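Mis en ligne en février, par Nazma Ekanayake

Chapitre 6. Première fonte et garnissage du coffret

Vous avez déballé votre fondoir Sudoder, vous avez rincé la cuve (si ce n'est pas encore fait, retournez une page en arrière, on vous attend !) et vous avez sans doute très envie de tremper quelque chose dans du chocolat. C'est bien normal. Prenez tout de même le temps de lire ce chapitre jusqu'au bout avant d'allumer quoi que ce soit, car l'étape du refroidissement se prépare dès le début et on s'en veut toujours un peu de l'avoir découverte trop tard.

Préparation

1. Posez le fondoir sur un plan stable, loin de l'évier et de la bouilloire. La vapeur est l'ennemie du chocolat fondu.
2. Essuyez la cuve avec un torchon bien sec, même si elle vous paraît sèche.
3. Pesez 472 g de chocolat de couverture, puis mettez-en 125 g de côté dans un bol. Cette réserve servira à l'étape 7, alors ne la grignotez pas (ou rachetez-en).

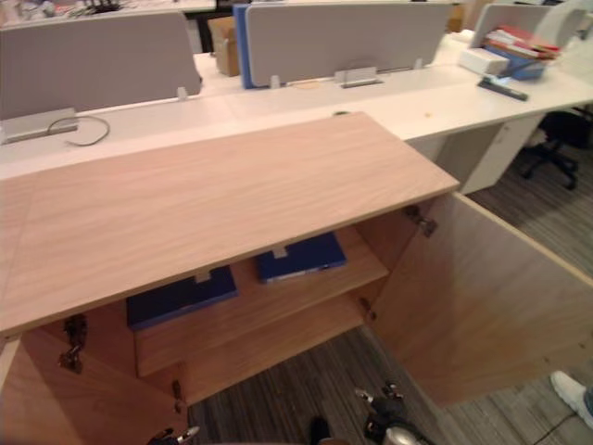 4. Hachez le reste en morceaux réguliers, pas plus gros qu'un pois chiche, et versez-les dans la cuve sans tasser.

Attention : ne dépassez jamais le trait gravé à l'intérieur de la cuve. Le chocolat déborde doucement, sans prévenir, et se glisse sous la couronne chauffante, d'où il est vraiment pénible à déloger.

Fonte

5. Tournez le bouton sur la position « Fonte ». Le voyant orange s'allume.
6. Attendez que les bords brillent, puis remuez avec la spatule fournie, tranquillement, du bord vers le centre. Le couvercle reste ouvert pendant toute l'opération.
7. Quand il n'y a plus un seul grumeau, passez sur « Repos » et ajoutez la réserve par petites poignées, en remuant entre chacune. 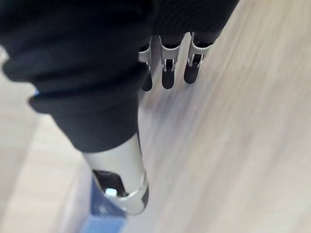 8. Faites un essai sur une lame de couteau propre. Si le chocolat durcit avec un joli brillant, vous pouvez commencer à enrober. S'il reste terne ou collant, remuez encore un peu et recommencez l'essai, cela arrive à tout le monde les premières fois.

Remarque : pour le chocolat au lait et le chocolat blanc, choisissez la position « Fonte douce ». La fonte est plus longue, mais le chocolat au lait brûlé a un goût dont on se souvient.

Garnissage du coffret

9. Trempez noisettes, écorces d'orange ou carrés de pâte d'amande à la fourchette, égouttez, puis déposez-les sur la feuille guitare sans qu'ils se touchent.
10. Laissez prendre dans une pièce fraîche, jamais au réfrigérateur, qui blanchit la surface.
11. Garnissez les caissettes en papier et refermez le coffret Kodikara. Le sachet contient 80 caissettes, de quoi offrir plus d'une boîte !

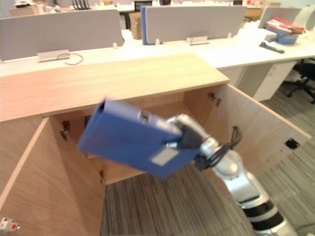

Boîte de classement bleue devant l'armoire ouverte

Attention : débranchez le fondoir avant de nettoyer la cuve et ne plongez jamais le socle dans l'eau.

Commentaires

Jamila Gamage
Merci pour l'astuce du couteau, mes orangettes brillent enfin. Est-ce que la feuille guitare se réutilise ?

Nazma Ekanayake
Oui Jamila, tant qu'elle n'est pas rayée. Un chiffon doux suffit.

Irfan Wijaya
Mon voyant orange clignote sur « Repos », c'est grave ?

Recevez nos recettes de saison par courriel : inscrivez-vous à la lettre Sudoder. Désinscription possible à tout moment.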